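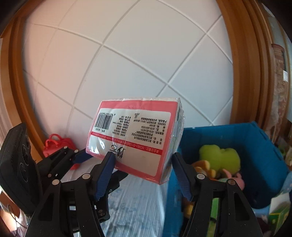
Moisture Uptake in Retail Packets Stored in Unheated Rooms
Student project report, Punlow College, Department of Materials and Packaging

1. Background

Dry goods sold in small packets are often kept for weeks in stockrooms with no heating. The film slows the passage of water vapour but does not stop it, and the seals are usually weaker than the film itself. This project measured the gain in mass of sealed packets over one winter term and compared two seal types, referred to in this report as flat and crimped.

2. Method

Packets were filled with 500 g of oven-dried rice and sealed on the Telari bench sealer. Half were given a flat seal and half a crimped seal. All were stored on open shelving in the Ondieki store, which has one outside wall and no radiator. A control set was kept in the teaching laboratory at 19 °C.

Each packet was weighed on the same balance at the start and end of the test. The balance was zeroed between readings. Packets with visible creases across the seal were rejected before storage - an early trial had shown that these leaked under light pressure. Relative humidity was logged at shelf height from November to January.

3. Results

The flat-sealed packets in the store gained more mass than the crimped ones, and the difference was present on every shelf. The largest single gain was 13 g, in a flat-sealed packet on the lowest shelf next to the outside wall. Packets in the control set showed only small changes, close to the resolution of the balance.

Shelf height had a clear effect. Humidity was higher near the floor, and both seal types performed worse there.

4. Sources of error

The sealer jaw temperature drifted by up to 210 seconds after switching on, and the first packets of each batch may have been sealed too cool. Dust on the outer surface was not removed before weighing. The logger was unplugged for part of December and those readings are missing.

5. Further work

The test should be repeated with a thicker film and a longer warm-up period. Seal strength was not measured - a peel test on stored packets would show whether damp conditions also weaken the bond.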